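Search this collection
Search

# Dendale Mystery Reviews

Plain-text reviews of cozy and traditional mystery novels, collected from the Dendale readers' board and put into one table. Maintained as part of the Andedwood reading archive.

## Contents

The set holds 696 reviews of 59 novels from 33 series. Each row is one review. Books with fewer than 4 reviews were left out.

- `review_id` - integer, stable between releases
- `series` - series name as printed on the cover
- `book_no` - position in the series, blank for standalones
- `setting` - one of: village, farm, shop, inn, ship, other
- `sleuth_job` - free text, lower case
- `rating` - 1 to 5, blank if the reader gave none
- `spoiler` - 1 if the review names the killer or rules out a main suspect
- `text` - the review, line breaks replaced by a single space

Novellas and holiday shorts are numbered with a decimal (2.5) where the publisher does so. Where it does not, they are blank and must be sorted by hand.

## How the labels were made

`setting` and `sleuth_job` were filled in from the jacket copy. The `spoiler` flag was set by reading the full review. A review that hints at the motive but names no one is marked 0. A review that says "it was not the husband" is marked 1. Borderline cases are in `notes/spoiler_cases.md`.

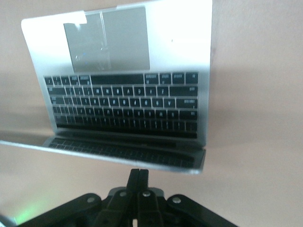
Page last changed: November, Sunday evening edit

Reviews copied from other sites were removed when found. Two readers posting the same text under different names count as one review, and the earlier post is kept.

## Formats

The main file is `reviews.tsv`, UTF-8, tab separated, no quoting. A second copy in Tulto format is kept in `tulto/` for people who still use the old catalog tool. The Tulto copy drops `sleuth_job` - the format has no free-text field of that length - and is otherwise the same.

## Known problems

- Ratings lean high. Most readers on the board finish a series only if they like it.
- Recipe sections are sometimes reviewed apart from the book. These reviews are still in the set and can mislead a sentiment model.
- The Nyberg series was reissued with new titles. Both titles appear in `text`, but `series` and `book_no` follow the first printing.
- Series order for the ship mysteries follows publication. Story order is different and is not recorded.
- Some early reviews lost their apostrophes during export. They have not been repaired.

## Use

Free for study and for library reading lists. Please keep `review_id` in any derived file so that removals can be carried over. Reviewers may ask to have their text taken out; removed rows are listed by number in `removed.txt` and their numbers are not used again.

Share 4
Comments 33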